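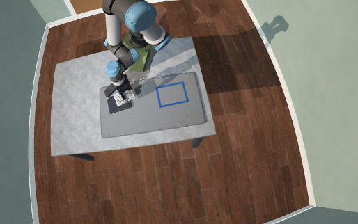 sim build, block on the black pad, blue square is where it needs to go

Robotics club thread bc people keep asking what we do all evening. Mostly this. One arm, one small block, one square. Sounds easy. Isnt.

2/ Task for the Haldane round: get the block from the pad into the blue outline. Outline is tilted a bit, so you have to turn the wrist as well as move across. Half the group forgot that in September. Me included.

3/ All in simulation til we get time on the real arm over at Dodport. Same rules, same tray. Marble table and green walls are just the room we loaded, no points for decor.

4/ Scoring is on where the block ends up plus the angle. Drop it from too high and it skids. Current fix -- go lower, open slower, wait a beat before lifting off. Boring but it's helping.

5/ 368 runs logged on the new grip code so far. 167 landed inside the lines. Yes I know. Old code was worse, not posting that number.

6/ Most of the misses are rotation. Arm gets there fine then lets go with the block squint. Think our angle is being read off the wrong joint?? Checking tonight.

7/ Team name is Jokine btw, picked in a rush, stuck with it now. Shared folder is still called Clirnen from last year, please stop making new ones, there are three

8/ Update -- it was the wrong joint. One line. Rerunning teh whole batch now, will post the new count when it's done. Someone bring snacks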